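Setting up your Flarkeo cold-room logger, part 5: Alarms and the first night

Last updated November 29, 2021

Okay, so by now you've got the logger hanging on the wall and the probe wire through the gasket. If you haven't, go back to part 4, I'll wait. I run the produce store at Dilham and I've set up a bunch of these (ours mostly hold onions, squash and leafy greens), so what follows is the way I do it, with a few spots where I wander off from the booklet.

1. Hold the Menu button until the screen blinks, then let go. If you keep holding, it drops you into the language list. Just press Back.

2. Go to Alarms, then High Limit. I set mine to 42 °F for leafy greens. Squash wants a warmer room, so please don't copy my number for everything!

3. Set the delay. It comes from the factory at 2 minutes, and every time someone props the door open to bring in crates you'll get a text. I use 5.

4. Type in the phone number that gets the alerts, area code first, no dashes.

5. Put the probe in a small jar of water with the lid on, at shelf height, away from the fan. A bare probe jumps all over the place.

6. Press Test. You should hear one long beep and get a text that says CHECK.

Note: If the text shows up but there's no beep, look under Sound. Mine was muted right out of the box.

Note: Code 129 on the screen means the logger can't find the probe. Push the plug in until it clicks, then press Test again.

Caution: Don't tape the probe to the coil. It will ice up, and you'll be reading ice while your lettuce goes limp.

Caution: An alarm is no substitute for looking at the food. If the room ran warm overnight, go through your own food safety steps before anything gets sold.

Leave it alone for the first night. In the morning, open History and look for a gentle wave, up a bit and down a bit. A flat line usually means the probe has come unplugged. The Karakaya sheet has a blank table for writing the readings down, and I still fill it in by hand (old habit). If you're using the Baltex adapter to pull the history onto a computer, that's part 6.
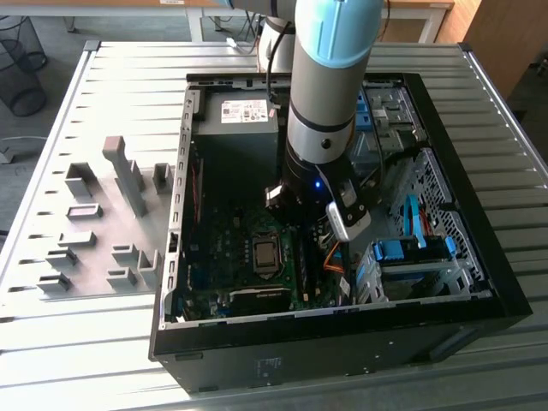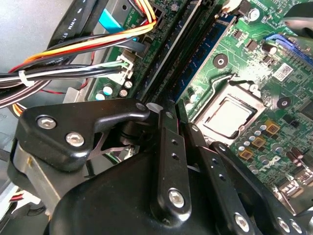
Reading time: 2 min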